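Fitting a linear light at the top of a wall 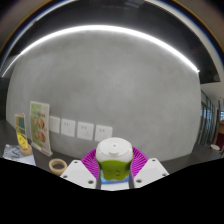
Concrete-look wall with a linear light along its top edge.

A strip of LEDs at the junction of wall and ceiling gives even light down the wall and shows up every fault in the surface. Finish all filling and sanding before you start. These notes cover a 24 V strip in an aluminium profile, fed from a remote driver.

Tools and materials
LED strip and matching driver
Aluminium profile with opal cover and end caps
Fixing clips and screws
Fine saw, mitre box, file
Two-core cable

1. Work out the load. Multiply the strip's watts per metre by its length, then add a fifth. The driver must be rated at or above that figure. A 38 W load plus a fifth needs a driver of at least 45.6 W, so buy the next size up.

2. Choose a place for the driver. It needs air round it and a hatch you can reach through. Do not bury it in insulation.

3. Mark the line. Ceilings are seldom level, so measure down from the ceiling at both ends and in the middle. If the readings differ by more than 3 mm, follow the ceiling - a level line beside a sloping one looks wrong.

4. Fix the clips. Space them no more than 700 mm apart, with one close to each end.

5. Cut the profile and file off the burrs. Wipe the channel with alcohol and let it dry.

6. Cut the strip only at its marked points. Peel the backing as you go and press it down without stretching it.

7. Connect the cable, checking polarity. Runs over 5 m should be fed from both ends, or the far end will be dim.

8. Test before fitting the cover. Leave the strip on for 2 hours and look for flicker or dark sections.

Mains connections to the driver should be made by a qualified electrician, with the supply isolated.

Text: Borislav Leka
Updated November 12, 2023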